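4.2 Fingertip pads coming loose during the soft-object trials

The fault we learned most from in the whole study was a small mechanical one, and we were rather delighted by how much it explained. After 285 trials on the two-arm table, the success rate on soft objects began to slide. Rigid objects stayed where they were. Our first thought was the policy, and we lost most of March to that idea. We retrained it on a fresh split, we checked the calibration of both wrist cameras, and we even swapped the controllers of the two arms over. The slide carried on regardless.

Jaanus Stankevičius then tried something wonderfully simple. He held the textured pad on one finger of the left gripper and turned it by hand. It moved! The screws behind it had backed out by less than a full turn, which let the pad rock under load while the motor encoder reported a perfectly steady grip. A hard cup forces the pad flat again as the fingers close, so the looseness hardly matters. A plush toy gives way, the pad rocks, and the fabric creeps out towards the tip.

Figure 6 comes from the wrist cameras, which is the view the policy works from. We recommend looking at the pads and the screws near them — at this distance a quarter turn is very hard to spot, and none of our reviewers picked a loose pad from stills alone. 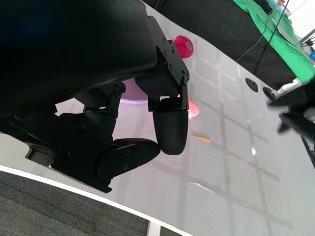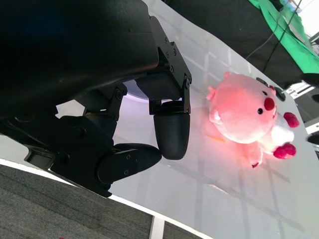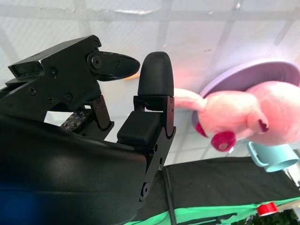

Figure 6. Wrist-camera views from the soft-object setup.

Once we knew where to look, the force logs from the Katayama cell told the same story. A sound pad gives one clean rise as the fingers close. A rocking pad gives a rise, a short dip and a second rise, and the dip grows as the screws work loose. We went back through all 570 grasps recorded up to that point and found the dip well before the success rate had visibly dropped. So the evidence had been sitting in our own files for weeks, and we find that very encouraging for anyone hoping to catch the fault early.

The safety side deserves a word too. Our stop rule, taken over from the earlier Trasden work, watches the motor current. A slipping toy draws almost no extra current, so the rule stayed silent while the arm carried a half-held object over the table edge. Nothing was damaged, but with a heavier item we would have been less lucky. We now also stop the arm when the dip appears twice in a row. In the Drullmont simulator this catches the fault within 4 grasps of onset, and on the real arms it has behaved in much the same way.

The repair itself was cheap. We refitted every pad with thread-locking compound, marked each screw head with a line of paint, and added a check of those lines to the start-up list. The refitted grippers have since done about 3000 closures with no pad movement that we can measure. Whether the compound holds up in warmer rooms is still open, and we plan to test that on the Viren arms next.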